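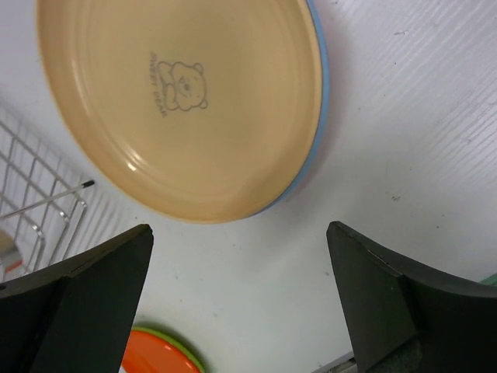
Bear plate, white table.

August 30, 2021
2 comments | 2 shares

Rye cracker, next go. Writing this up between bakes so forgive the mess. Will tidy later (won't).

Where we were: last batch tasted right and broke wrong. Good rye smell, good salt, then you bite and it bends before it snaps. Edges fine, middles leathery. Put in a tin overnight the edges went the same way as the middles. So the water is still in there somewhere and it evens out by morning. Suspected the oven, suspected the rolling, suspected the flour. Today was supposed to sort out which.

Flour first. New sack from Bukness, the medium rye. Old sack was the last third of the spring one and had been sitting open near the sink, clip half off. New stuff feels drier in the hand and drinks more. Same dough formula as before - 533 g rye, the usual water, oil, salt, a pinch of yeast - and it came together stiff and crumbly where the old sack gave me something close to putty. Added water by the spoonful until it looked like last time. Didn't weigh the spoonfuls. Yes I know. Weighed the bowl afterward and worked backward, number is on the card taped inside the flour bin lid, treat it as a guess.

Note for whoever picks this up: rye keeps drinking. If it looks right straight after mixing it'll be too stiff after the rest. I let it sit covered and then it wanted still more. Next time mix it wetter than looks sensible and wait.

Seeds. Split the dough and put the Twal mix into one half, left the other plain. Twal mix is flax heavy and the flax goes slimy once it gets wet, which I'd forgotten. Makes the dough easier to roll (holds together at the edges, hardly any cracks) but I'm now pretty sure it holds on to water too. The seeded ones from the last batch were the worst benders. Didn't put that together until I was standing there with the pin in my hand. Maybe toast the seeds first, and press them in on top instead of mixing them through. Toasted flax goes stale quicker though. Ask the supplier how old the mix is when it gets to us, the bag only has a packing code and I can't read it.

Rolling. Used the spacer strips, the thin ones. Pin is fine, strips are fine, table is the trouble. There's a low spot toward the window end and the sheet comes out thicker there every time. Measured with the calipers at the corners and the middle and it's easily enough to matter on something this thin. Moved the board to the other end and turned the sheet halfway through rolling, much better. Should have done that in the first place. Marked the low spot with tape. Please leave the tape.

Docking. Roller docker on the plain half, fork on the seeded half because the docker jams on the sunflower seeds. Fork holes are bigger and farther apart. The plain sheet rose flat, the seeded one blistered. A couple of the blisters went dark on top and were pale underneath. I like how they look but they shatter in the tin and everything ends up covered in crumbs. If we sell these in a bag it's going to matter.

Bake. Satmont oven, the lower deck. Preheated with the stone in for a good long while. The display says it's at temperature well before the stone is, as we keep finding out and then forgetting. Used the stick thermometer this time and waited. Back left still runs hot. Turned the trays at the halfway mark.

Trays, in order:

Tray A, plain, straight bake at the old setting. Color came fast. Pulled it when the edges were brown. Middles pale. Cooled on the rack. Snap: edges yes, middles no. Same result as before so the new flour on its own didn't fix anything. Good to know, slightly annoying.

Tray B, plain, old setting to start, then turned down and door cracked open with the wooden spoon. Left in until color was even. Took way longer. Middle snapped clean. Flavor a little flatter, less of the toasty smell, but I had it side by side with A and was looking for it.

Tray C, seeded, same as A. Burned one corner, rest bendy. Binned the corner.

Tray D, seeded, same as B but I got called to the door for the delivery and it sat longer than planned. Came out dark, almost coffee colored, and snapped like a twig. Too bitter on its own. With butter it's quite nice. With the soft cheese it's the best thing we've made all month, which is not the plan but I'm writing it down.

So: it's the drying. Flour changes the feel, seeds make it worse, the rolling was making it uneven, but the thing that gets us snap is a second slow stretch after the color is set. Two-stage bake. Everyone who makes crackers knows this probly. We were trying to get away with one stage because of the oven time.

Oven time problem. If every tray needs a slow finish we can't do crackers in the morning slot before the loaves. Options -

Bake to color in the morning, rack them, finish all of them together in the afternoon when the oven is dropping anyway. Uses heat we throw away. Needs rack space, and the tall rack has a bad wheel. Also don't know if the wait in between does something to them. They'd take on damp on a day like today, the air in here is soup.

Use the Tikar dehydrator for the finish. It's just sitting there since the apple slices got dropped. Trays are mesh, so broken pieces fall through, but whole squares should be fine. Never gets hot enough to add color so no risk of tray D happening again. Slow. Noisy. I'd try this first becuase it costs nothing to try.

Roll thinner. Could do, but they start breaking when you lift them off the peel, and the rye taste goes thin along with it.

Going with the dehydrator for the next run. Plain dough only, leave seeds out until the plain one is right. Too many things changing at once today and I only half trust any of it.

Tasting. Small one, whoever was in the building. Pieces from B and D, some plain and some with butter. No scores, just talked. B was called "clean" and "a bit like cardboard but good cardboard". D split people, either a face or a second piece. Salt is right on B, too low on D, the bitterness eats it. More than one request for caraway. I don't want caraway. It's going in the notebook because I said I'd write down everything.

Also came up: size. The squares are too big for one bite and break badly in two. Long narrow ones would snap across. Would need to score deeper before baking. Pizza wheel only marks the top, the bench knife goes right through. There's a ridged pasta cutter in the bottom drawer that might be about right, try that.

Storage test, started this afternoon. B in the tin with the lid tight, B in a paper bag, B just left out on the rack. Same for D. Small handful each. Going to break one a day from each and write it on the sheet by the scale. Break it with your hands, at the middle of the cracker, and write snap / bend / in between. Don't eat the test ones. There's a bag of rejects on the shelf for eating.

Weights. Finally did this properly for B at least. Weighed the tray of squares raw, after color, and after the slow finish. Most of the loss is in the first part like you'd expect, but the bit that goes in the second part is the bit you can feel. I think we should be going by weight, forget color and minutes. Weigh a marked square, when it hits target it's done. Small scale needs batteries, it was dropping out on me and I had to read it twice every time. Used the ones out of the timer, so the timer is dead now. Buy batteries.

Costs, quick and rough: rye is cheap, oil is the thing. Some 2 percent saving if we go to the bigger drum but it'd be open for ages and go off. Leave it.

If this works by the time the cold weather comes we could have it on the counter for December with the cheese people. Not promising that to anyone yet.

For next time:
- mix wetter, rest longer, weigh the water!!
- plain dough only
- board at the far end, turn the sheet
- docker cleaned, there's dried dough packed in the pins, soak it
- check stone with the stick, ignore the display
- color in the oven, finish in the dehydrator, marked square on the scale
- narrow shape, try the pasta cutter
- fix rack wheel or find out who borrowed the other rack
- batteries

Old flour: what's left is in the lidded tub marked OLD, use for dusting peels. Don't put it in dough, I want everything off the new sack from here on.

Oven off, vents open, last of D cooling on the rack. Left the delivery note under the scale, it's short a box of salt, have to call them about that tomorrow.

2 comments

"caraway please"

"pasta cutter isn't in the bottom drawer, it's on the hook behind the door"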